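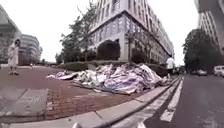
The Historic Single-Seater Register made its annual works visit in August to Imico, the company that built the Mulance cars and that now keeps both the surviving tooling and the factory records. The visit had been requested by several owners who are preparing cars for the Lirkico series and who need firm answers on what was and was not original equipment. Members had been asked to come on foot from the parking area, and the last turn was at the street corner where a large heap of sheets and tarpaulins lay across the red brick pavement, close to the stone curb. The group was received at the side entrance by Rodica Mihăilă, and the program began with a short talk in the drawing office.

Report on the Visit to Imico
12/3/20
By Ionuț Zamfir

Background to the cars

The Mulance was planned as a low-cost single-seater for club drivers. It used a steel tube frame, outboard suspension at both ends, and a production engine mounted behind the driver. The first car was a rebuilt hill climb special, and very little of it was carried over to the cars that were sold. Imico had been making farm trailer axles until then, and the decision to enter racing was taken mainly to keep the welding shop busy in the winter months.

Thirteen complete cars were built. Earlier lists, including the one printed in our own handbook, give a higher figure. The difference is explained by spare frames, which were stamped with numbers in the same run as the cars. Three of these frames were later made up into complete cars by private owners. Imico does not regard them as factory cars, although it is willing to confirm that the frames themselves are genuine. The handbook will be corrected at its next printing.

The drawing office

The archive holds 1,938 drawings, and all of them have now been entered in a card index. Mrs. Mihăilă explained that the drawings were filed by the date on which they were made, with no regard to the part of the car they describe, so that a front upright may be found next to a seat bracket or a trailer hitch. The new index is arranged by part. Members were allowed to handle copies but not originals.

A good deal of time was spent on the suspension sheets. The front wishbones were redrawn twice during production. The first change moved the lower rear pickup point, and the second went back to the earlier position but used a heavier tube. Cars in the middle of the run therefore have a different steering feel, which owners have often put down to worn joints. Any member whose car has the lighter tube and the moved pickup should leave both alone, because the parts are correct for that frame.

The drawings for the body are less complete. The nose is covered by one sheet only, and the engine cover by none. The company believes that the cover was shaped by hand over the first car and then used to make a mold. The mold has been kept, but it has sagged on the left side, and a cover taken from it today will not sit level without packing.

The workshop

The group then moved to the ground floor, where two cars were on stands. The first was a late production car without its engine. Its frame had been stripped and the welds marked for inspection. Florin Chiriac showed how the rear bulkhead had been made in two halves, which allowed the gearbox to be taken out without removing the engine. The method saved time in the paddock, but it depended on four bolts that must be tightened in the right order. The order appears on a drawing and not in the owner's manual.

The second car was complete and in running order, with the Matei gearbox that was offered as an extra. Its engine gave 153 horsepower when it was last tested, a good result for a unit with the standard cylinder head. It was started for the group and run for several minutes. Oil pressure was steady, and the gear linkage, which was often criticized in race reports of the period, worked cleanly through all ratios. Mr. Chiriac said that the criticism was fair at the time and that the cause was a bushing in the wrong material. A better one was fitted to the later cars, and a drawing for it can be supplied.

Members asked about the supply of parts. The present position is as follows. Front uprights can be cast again when orders have been received for a full batch. Wishbones are made one at a time. Steering racks are not available and will not be made, but a rack from another maker can be adapted, and the adapted rack has been accepted for the Lirkico series. No new frames will be sold to anyone who cannot hand over the remains of a damaged one.

The question of eligibility

The longest discussion of the day concerned the rules. Under the series regulations, a car must be shown in the form in which it first raced. For most makes this is a simple matter of finding a photograph and an entry form. The Mulance cars are harder, as several of them left the works without engines and were finished by their first owners. Two cars with neighboring frame numbers may have different engines, different fuel tanks, and different roll hoops, and each may be entirely correct. The scrutineers have so far judged every car against the factory brochure, which describes a specification that only some of them ever had. 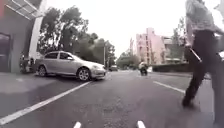
Senthil Nair put it to the meeting that the brochure ought to be withdrawn as evidence and that each car should be judged on its own papers, however thin these might be. He pointed out that a fuel tank had been refused at the last inspection on the strength of a brochure illustration, when the drawing for that very tank, with the frame number written on it, was lying in the next room. He did not want the rules to be relaxed. He wanted them applied to the right document.

There was general support for this view, with one reservation. Some cars have no papers at all, and for these the brochure is the only guide. It was agreed that the Register would ask the series organizers to accept the factory drawings first, period entry forms second, and the brochure only where nothing else exists. Imico has offered to certify copies of its drawings for this purpose. A fee will be charged for each certified copy, and the scale of fees will be sent to members with the spring circular.

The afternoon session

After lunch, Roxana Toma presented her work on the race results. She has gone through club newsletters, entry lists, and timekeepers' sheets to trace where each car ran and who drove it. The finished record covers around 80 meetings. Most were short circuit events on airfields, with a smaller number of hill climbs toward the end of the period. The best season was the third, when a works car won its class at four meetings in a row before a valve spring failure ended the run.

Her research has settled one old dispute. The car that was badly damaged in the wet at the final round of that season has long been said to be the seventh built. The entry list gives that number, but the timekeeper's sheet and the repair invoice both refer to the ninth. The two cars were exchanged between drivers before practice, and the entry was not changed. The owners of both cars have been informed in writing, and both have accepted the finding.

Ms. Toma would be pleased to receive further material, above all for the hill climbs, where the printed results often give the driver's name and the time but not the car. Programs with handwritten notes are especially useful. Originals should not be mailed. Copies may be sent through the Register office.

Matters arising

The company asked that requests for drawings be made by the Register and not by individual members, as the office is open to outside inquiries for only part of the week. Requests should state the frame number, the part wanted, and whether the copy is to be certified. Members who already have unnumbered copies obtained in past years are asked to compare them with the index, as a few sheets were later replaced and the older versions contain a wrong dimension for the rear hub carrier. The correct dimension is given on the replacement sheet only.

The Register expresses its thanks to Imico for its hospitality and for the use of the drawing office. A further visit, limited to owners of cars with the Matei gearbox, has been proposed so that the internal parts can be laid out and measured. Owners who wish to attend should write to the office and give the casting number found on the left side of the gearbox case.

Print this page | E-mail this page

Home | News | Events | Visits | Register | Parts | Contact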